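Every February I pull out the whole shirt drawer and start fresh, and polos are always the ones that give me trouble, what with that collar wanting to flop over and the placket bunching up underneath. My friend Unathi Hendricks taught me this method years ago, and I've used it ever since (my kids do too, when asked twice!).

Clear a good stretch of table, button the shirt up and smooth it out with your palms before you start.
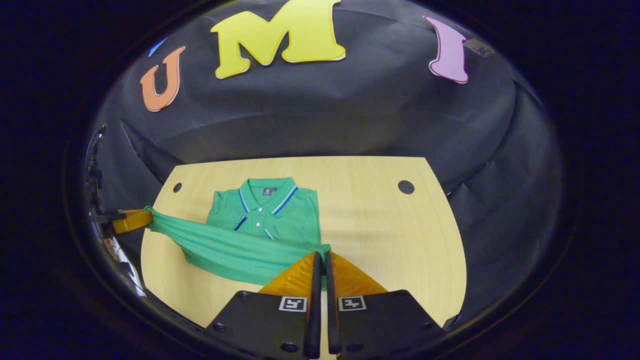 Sleeves and sides

Leave the collar flat and facing up, like the one on this green polo with the blue-and-white tipping. If a sleeve or side has twisted into a rope, draw it out to the left, shake it loose and lay it back down. Fold each side in toward the middle, then bring the hem up in 2 easy turns — no need to press hard.

A few creases at the shoulders are fine. Mine usually relax overnight in the drawer, and I leave the iron in the closet.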